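About Us

Zevo is a small nonpartisan newsroom that explains elections and economic policy to people who have other things to do with their evenings. We cover campaigns, debates, budgets, taxes, jobs numbers and the long, dull, important bills that everybody argues over and hardly anyone has time to read. If you have ever watched two candidates quote two different figures for the same thing and wondered which of them to believe (or whether you should believe either), you are very much the person we had in mind when we started.

How we got going

Zevo began with 2 of us and one long night of debate coverage. We had both worked for years at regional papers, one on the statehouse beat and one on the business desk, and we had fallen into the habit of sending each other notes during debates. One of us would write down what was said about wages, and the other would go digging for the wage series it came from. By the end of the evening we usually had several pages, and friends started asking to be copied in, and then friends of those friends, and before long there was a mailing list with strangers on it who wrote back with very good questions!

The first thing we published under our own name was a guide to the jobs report. It explained why the unemployment rate comes from one survey and the payroll number from another, and why a month can look good in one and poor in the other without anybody having cooked the books. We thought it would interest a few dozen people. It is still among the most read pages on the site, and we still tidy it up whenever a reader tells us that a paragraph lost them halfway.

From there we added a debate desk, then a budget desk, and then, after a good deal of hand-wringing over whether we could keep up with it, a local desk based in Tutdale. Our newsroom is there too, above a print shop, with a front room that we open to the public on debate nights. Come early if you want a seat near the screen – the radiators at the back are noisy.

What we do all day

Our debate desk listens for claims that can be checked against a public record. A promise can't be checked, and an insult can't either, so we let those go by. A statement that a certain number of jobs were lost in a certain year is a different matter, and for that we find the figure, link to the source, and say in plain words how close the candidate came. We also say what the candidate left out, which is often where the more interesting story is hiding.

Our budget desk reads spending bills from front to back. The longest one we have taken on so far ran to 242 pages, and we published our notes on every section of it, including the parts about culverts. Readers told us they skipped the culverts. One reader, a retired road engineer, told us that we had got the culverts slightly wrong, and we were delighted to be able to fix it. 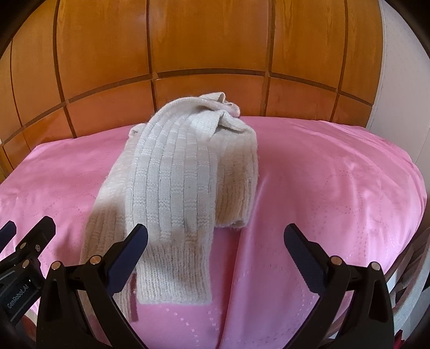
Prices are the subject we get the most mail about, and it makes sense, given how much of a campaign speech these days is about what things cost. We try to write about inflation starting from ordinary household goods, and we keep the charts for the second half of the page. Take a cream knitted sweater, the ribbed sort that gets heaped on the bed when the weather turns. Its price can reflect yarn, wages, freight, store rent and perhaps an import duty, and each of those moves on its own schedule and for its own reasons. When a candidate says that a tariff will cost families nothing, or that it will cost them a fortune, we would like you to be able to think through those parts for yourself and ask which one the candidate has in mind. We have found that people who would never click on a story about trade policy will happily read a long one about clothes.

The local desk covers the county budget, school board races and ballot measures. It is the smallest part of what we do and the part that gets us stopped in the grocery store. We had more replies to our piece on the Tutdale library levy than to anything we wrote about the last presidential primary, and we have tried to learn something from that. A federal tax plan can feel a long way off, but people know exactly which bus route is being cut, and they want to know who voted for it and what the money is going to be used for.

How we check things

Every article is read by a second editor before it goes up, and that editor starts from the source documents. The writer's draft comes afterward. It is slower this way, and it does mean that on debate nights we often publish the following morning, when plenty of other outlets have already moved on to who looked tired. We have made our peace with being late.

We use public data wherever we can: official statistics, budget offices, roll call votes, campaign filings and full transcripts. When we lean on a private forecast, we say whose it is and who paid for it. When economists disagree, we say so, and we do our best to explain what the disagreement is really about, as very often both sides accept the same numbers and part ways over what would have happened otherwise.

When we make a mistake we correct it at the top of the article, in the same size type as everything else, and we leave the old wording visible underneath. We don't remove articles. If you think we have something wrong, please write and tell us which sentence it is – that helps us enormously, and somebody will answer you.

Who pays for this

Most of our money comes from readers, in small monthly amounts. The rest comes from the Keane Fund, which supports local and civic reporting, and from teaching workshops. We take no money from parties, candidates, political action committees or lobbying firms, and we don't run campaign advertising. The Keane Fund does not see our articles before you do, and it has never asked to.

Our staff do not donate to campaigns, put up yard signs or sign petitions on subjects we cover. They do vote, and we have never asked them how. We don't endorse anyone, from president down to drain commissioner, and we would be grateful if campaigns would stop sending us questionnaires about it.

Tenov, our reading tool

A good part of our time over the past year has gone into Tenov, a free search page that lets you look up a debate claim and see the passage it came from, with the public figures set next to it. You can search by subject, by office or by year. It covers 10 years of statewide and presidential debates, and we add new ones as soon as the transcript has been checked by hand. Teachers have been especially kind about Tenov, and several of the features on it, like the large print view and the plain word list, came straight out of suggestions from classrooms. Please keep sending them, even the ones you think are silly.

Visiting and working with us

The front room in Tutdale is open on debate nights and for our November budget evening, when we put the county's spending plan up on the wall and go through it line by line with anybody who would like to come. There is coffee and there is usually cake. Children are welcome, though we can't promise they will enjoy the capital projects fund as much as we do.

We also run workshops for schools, libraries and clubs. A workshop lasts 2 hours and covers how to read a poll, how to read a jobs report, and how to tell a budget cut from a smaller increase than last year's. We bring the handouts. If your group is a long way from Tutdale we can do it by video, and it goes quite well that way as long as somebody at your end is willing to pass the microphone around.

We are always glad to hear from reporters and editors who like numbers and can explain them to a neighbor. Openings are listed on our Jobs page. For corrections, workshop bookings and questions about Tenov, use the contact form, and choose the right desk from the menu if you can – if you can't tell which one it should be, pick any of them and we will walk it across the room.

Page last updated 2023-11-03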